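Using a glass baking dish to corral the mugs
4 min read

izzati_g
Okay, I have to share this because it has made me ridiculously happy all week. We have way too many mugs and none of them match. Every color you can think of, some from my mom, some from the Auer thrift store in Codbridge, a couple that just showed up after a potluck and never went home. Our cupboard has two shelves and I've been putting mugs away one at a time like a chump.

So now, when I sort the dishes, the glass baking dish goes in the middle of the table and the mugs go IN it. Bowls stay on the green mat. When the dish is full I carry the whole thing over to the cupboard in one trip! I love it so much. It's a tray with sides and I already owned it.

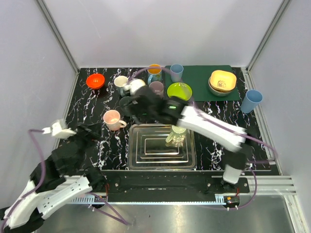 Which gets sorted first, the mugs or the bowls? Bowls, in our kitchen, and then the mugs get whatever room is left. The bowls nest, so they're out of the way fast, and you find out early if one of them needs to go back in the sink.

Anyway, I'd love to hear how other people with a mixed-up mug collection do it.

gebhard_k
Fun idea, and I'm all for using what you've got. I do have to put in a word for the glass though. Stoneware mugs have that rough unglazed ring on the bottom, and I've scratched up a good casserole dish with exactly that. Lay a dish towel in first.

izzati_g
Ooh, I hadn't thought about the ring on the bottom. Just went and ran my thumb over a bunch of them and two are like sandpaper. Towel it is!

FlanuraRoz
Love this!! I'm going to be the one who disagrees about the towel. Once there's a towel in there, a tall cup doesn't stand level, and tall cups are my whole problem. Those light plastic ones go over if you breathe on them. I'd sooner keep the rough mugs out of the glass and put them straight on the mat.

gebhard_k
A thin towel, Roz. Flour sack. You can stand anything on it.

FlanuraRoz
You have not met my cups.

cyrill.fuchs
My two cents, from a house with four kids and a lot of plastic. We used to do a tray like this and what went wrong was nesting. Somebody would put a small mug inside a big one to save room, and then they'd be stuck together and I'd be standing there with ice water and a bad attitude. (Ice water in the inner one, warm water around the outer one, wait a minute, twist. Works great.) So the house rule became bowls nest, mugs never do.

Square bowl in a round bowl is fine by the way. The corners keep it from dropping all the way down and you can always get a finger in.

izzati_g
YES to the square in the round! That's how my cartoon bowl lives now. It's my favorite thing in the kitchen, and on top of the pile I get to see the drawing.

Here's more of the collection. I've got the yellow ones over by the bright orange-red bowl, and I can't decide if I want to go by color or by size when they finally get onto the shelf.

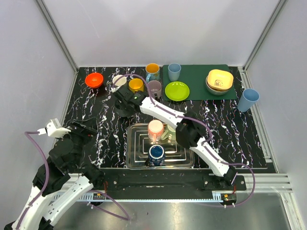 By color would look amazing with the cupboard door open, all the blues together and then the pinks and so on. By size means I could raise the lower shelf a notch and fit the plastic cups under it. I keep going back and forth. My sister says size, but my sister also keeps her mugs in a drawer.

gebhard_k
Size. You'll thank yourself the first time you're reaching in half asleep at 6 in the morning.

FlanuraRoz
Color!! You said yourself it would look amazing. Life is short and you have a rainbow, use it. I did my shelf by color in January and it still makes me smile when I get the coffee going.

cyrill.fuchs
Neither, go by how often you use them. The navy blue ones in our house are always the favorites so they're in front, and the souvenir stuff can sit in the back where it belongs.

izzati_g
Cyrill, that might be the one. I could do everyday mugs in front and let the back row be pretty colors. Roz gets half a win.

FlanuraRoz
I'll take it. Pictures of the shelf please!

leitner_g
Coming in from the bakeware side of the forum. Does the dish go back in the cupboard with the mugs still in it, or do you unload? I tried leaving mine loaded and then of course I wanted lasagna.

izzati_g
I unload, it takes a minute. If I left them in there I'd need a second dish, and I'm not allowed back in Auer's until the shelf is done. Their glass section is dangerous, they had a whole set of those nesting ones last time and I walked past it twice.

gebhard_k
Which location, Codbridge or Zaststead? Asking for my casserole.

izzati_g
Codbridge, back left, under the cake stands. Go early!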